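Gaswood Decorative Arts Study Center
Oct 22, 2022

1/ The Gaswood Decorative Arts Study Center has completed the first part of its rehousing of the Quintela gift, a group of household vessels, lamps and small metal fittings received in March. This thread sets out how the work was organized and what visitors to the study room may expect.

2/ The gift came to us in 40 cartons. Many of the objects had been packed in pieces, with bodies in one carton and feet, collars or handles in another. Our first task was to bring related parts together before any shelf space was assigned.

3/ The full list now stands at 229 entries. An entry may cover one object or a group of parts that belong together. A vessel with a separate lid is one entry. A lid with no vessel is also one entry, and we have more of those than we would like.

4/ Of the 229 entries, 97 have been cleaned, measured, labeled and placed in permanent housing. The remainder are in temporary trays in the north workroom and can be seen on request with ten days' notice.

5/ Colored pieces were handled first. Orange, amber and green are strongly represented in the gift, and the previous storage had mixed painted, glazed and glass parts without dividers. Each now has its own compartment or its own padded tray.

6/ Long-necked forms call for particular care. The neck is the narrowest part and the one most people reach for. Our written guidance asks staff to support the body from beneath whenever a piece is moved by hand, and to check that every collar or ring is secure before lifting.

7/ Vessels with flat disc ends present a separate question. They may look stable when upright, but a wide body above a narrow neck makes a piece easy to tip. Several of these are now kept lying down in cradles cut to their outline. 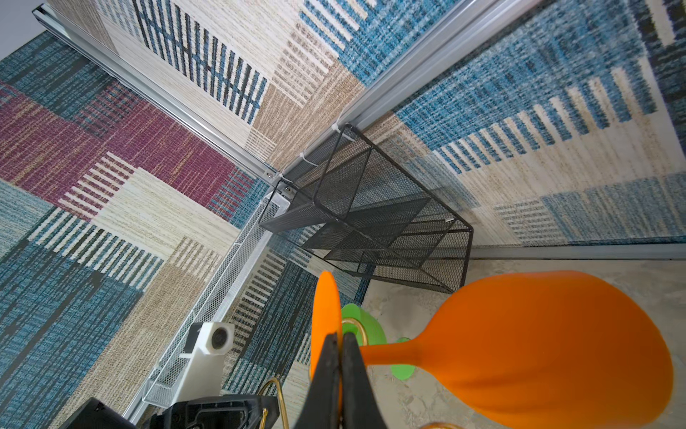
The orange vase-shaped piece on its side, with the thin gold ring and translucent green collar where the slender neck meets the disc.

8/ The catalog describes this form under "vase-shaped" for the present. We have avoided a firmer term until the drawings that came with the gift have been read in full. Readers who search the catalog under "lamp base" or "stand" will be directed to the same entry.

9/ A note on color names. We use plain words in the main title (orange, green, gold) and leave finer distinctions to the notes. "Gold" in a title refers to color only. It makes no statement about the metal, which is recorded separately once it has been examined.

10/ The same rule applies to "green." Translucent and opaque greens are listed under one heading, with the difference given in the second line of the entry. Earlier lists used seven different names for green, three of them misspelled.

11/ Wire handles and loops form a small group of their own. Where a loop can be matched to a vessel, the two are stored side by side and share a number. Where it cannot, the loop is given its own entry and a cross-reference to any likely partner.

12/ Nothing in the gift will be reattached at this stage. Staff have been asked not to press, twist or test the fit of any part, even where the match seems plain. Questions of repair will be taken up next year with the conservation studio at Uteck.

13/ Cleaning has been limited to dry methods: a soft brush, a hand-held bulb blower and, on sturdier surfaces, a clean cotton cloth. Matte surfaces are brushed only. Rubbing can leave a shine on a matte finish — and a shine of that kind cannot be taken back.

14/ Labels are tied, never stuck. The tag is plain white card with a cotton string, and the number is written in pencil. On forms with no handle or opening to tie to, the tag is laid in the tray beside the piece and the number is repeated on the tray itself.

15/ We are asked often about textiles in storage areas. The Center holds a collection of patterned woven rugs, and these are cataloged apart from the Quintela gift. Inquiries about the rugs should go to the textile desk and not to the vessel team.

16/ On housing: the standard tray is lined with white foam and sized to fit the existing shelves. Larger bodies with a rounded profile are given a deeper tray and a second support under the shoulder. Padding is cut to follow the curve so that the weight does not rest on a single point.

17/ Trays are loaded with the heaviest piece toward the back. No tray holds more than can be lifted comfortably by one person, and nothing is stacked on top of an object, including paper. Staff have been reminded that a clipboard counts as paper.

18/ Small parts are kept in clear lidded boxes within the same tray as the larger piece they belong to. The boxes are labeled on the lid and on the base. This repeats some writing, but lids are exchanged between boxes more often than one might suppose.

19/ A further group of entries, known in our files as the Drellby set, arrived with the gift under a separate list. It is made up chiefly of stoppers, rings and collars. The two lists will be merged in the catalog, and the old Drellby numbers will remain searchable.

20/ Researchers who have cited a Drellby number in print do not need to do anything. The former number will appear in the entry under "other numbers" and will continue to lead to the correct page.

21/ Study room visits. Up to four readers may view the gift at one time. Please tell us in advance which entries you wish to see. Requests for an entire shelf cannot be met at present, as the shelf order is still changing.

22/ Rings, bracelets and watches should be removed before handling. Gloves are supplied for metal pieces. For smooth glass and glazed surfaces we ask for clean, dry hands instead, as gloves reduce grip. The attendant will advise if a piece combines several materials.

23/ Readers may draw, measure and take pictures for personal study. Flash is not allowed. Measuring tapes should be of soft cloth; the study room keeps several at the desk. Metal calipers may be used only by staff.

24/ When viewing a piece that rests on its side, please leave it in that position. If you need to see the other face, ask the attendant to turn it. Turning takes two people for the larger bodies and may require a short wait.

25/ For teachers: 100 entries have been chosen for use with visiting classes. They include a range of necks, feet and rims, and are suited to lessons on profile drawing. A list with overall measurements may be requested from the education desk.

26/ Classes may find it useful to begin with the outline alone. A slender neck that opens into a full, rounded body gives students one long curve to follow, and differences between their drawings are easy to discuss. Colored pencils are welcome. Ink, paint and markers are not.

27/ Corrections to the catalog are welcome. Please give the entry number, the line you believe to be in error and the source for your correction. We read every message and reply in the order received — replies are currently taking three weeks.

28/ We have had several questions about whether further parts may still be found among the packing material. All wrapping from the 40 cartons has been kept and is being opened flat, sheet by sheet, before it is discarded. Two small rings have been recovered in this way.

29/ The next stage covers the tall lidded forms and the remaining metal fittings. New shelving for these is on order. Entries will be added to the public catalog as each tray is finished, and the study room list will be updated on the first working day of each month.

30/ The Center thanks the Quintela family for the gift and for the notebooks that came with it, and the conservation studio at Uteck for its advice on supports. Requests to view the collection may be sent through the study room page. Replies to this thread are open until Friday at noon.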